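FOR IMMEDIATE RELEASE

Rilano Refills Opens Its First Walk-In Counter in Balley

Bring your own bottle, pay by weight, go home with soap

BALLEY - I've been writing these announcements for Rilano Refills for a while now, and this is the one I've wanted to write from the start. We're opening a real counter, with a real door, on Esquivel Street. Doors open in June, and yes, we'll be open on Sunday too, because that's when most of you told us you clean!

If you only know us from the delivery van, the idea is the same. You bring whatever bottle you already have (any brand, any shape, as long as it's rinsed out), we weigh it empty, you fill it, and you pay for what went in. We'll start with 11 products on tap, including the all-purpose spray, dish soap, glass cleaner and the laundry liquid that smells like oranges. The unscented version of the spray is back as well - I got more emails about that one than about everything else put together.

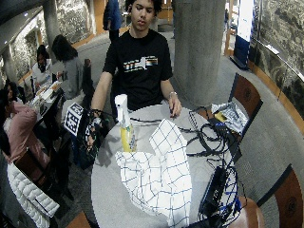
Crescencio Escobedo wrote in to say that the van always came while he was at work, and that he'd given up and gone back to buying a new bottle every month. He wanted to know if the counter would stay open past six. It will, Crescencio! We close at eight every evening, and the last fill is at 7:45.

During our trial run at the Illard Market we filled 326 bottles, and I learned a lot from standing behind that table. People want to try a small amount before they commit, so there's no minimum fill at the new place. They also want labels. We'll have blank ones by the register, along with pens that don't smear, and please do use them, especially if there are kids in the house.

We're also starting free cleaning workshops for renters, offices and anyone who has just moved. Each one takes 20 people and lasts an hour. The first covers kitchens and bathrooms, and the second is all about shared rooms, from carpet spots to chairs that lots of people sit in. 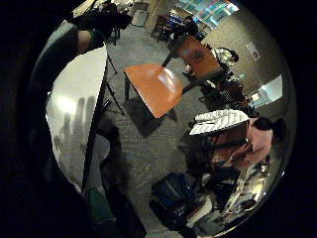

You can sign up for either one at the counter or through the form on our website, and you don't have to be a customer. Bring a cloth from home if you have a favorite.

One more thing for opening week - the first 1000 fills come with a free spray nozzle, while you're there in person. Delivery customers, your regular route stays exactly as it is.

Press questions and workshop requests can go to the Rilano Refills office through the contact page.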